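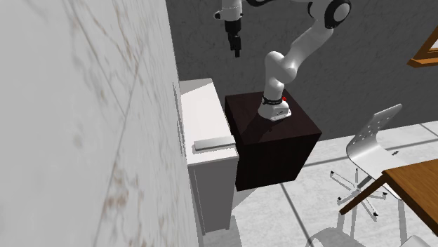
A white arm with black joint accents, mounted on a dark pedestal.

Group disability cover: change to the elimination period

Warex has amended its short-term disability rider for groups of 20 or more employees. The elimination period for illness drops from 14 days to 7. The period for accidents stays at 2 days.

The weekly benefit cap remains $500. Part-time staff qualify once they average over 40 hours per pay period - the plan administrator certifies this on the enrollment form. Claims opened in July keep the old terms, even where the leave runs past the change.

Employers with the Arkley payroll add-on should check that the deduction code has been updated before the next run. Kristýna Trnka handles rider questions. Send corrected census files to Norbert Doležal.

Last updated: 3 August 2022
2 comments | 20 shares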